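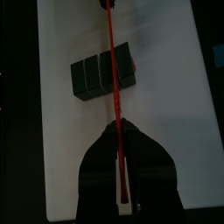 Cable tips from the Braller bench arm

We've had the Braller kit on trial in the Belbridge workshop since July, and I'm completely sold on it for fiddly cable jobs! A few things worth passing on if you're thinking of hiring one.

Clamp one end first. The gripper is far happier pulling a cable straight when the other end is held still, and you get a lovely clean line to work along.

Use a pale, matt board. A red cable on white is a joy to follow – black on grey had us squinting.

Leave a bit of tail. Let the fingers pinch just short of the tip, with a little hanging free. Gripping right at the end gave us 9 slips in one afternoon (my fault, I was rushing).

Go slowly over blocks and edges. We dropped the speed from 5 to 2 on the dial and the snagging stopped.

Check the finger screws before you start, and wipe the fingertips with a dry cloth.

Hire is by the fortnight from the Annan depot. Ask for the short fingers as well – they're brilliant in tight corners.

Kwadwo Laryea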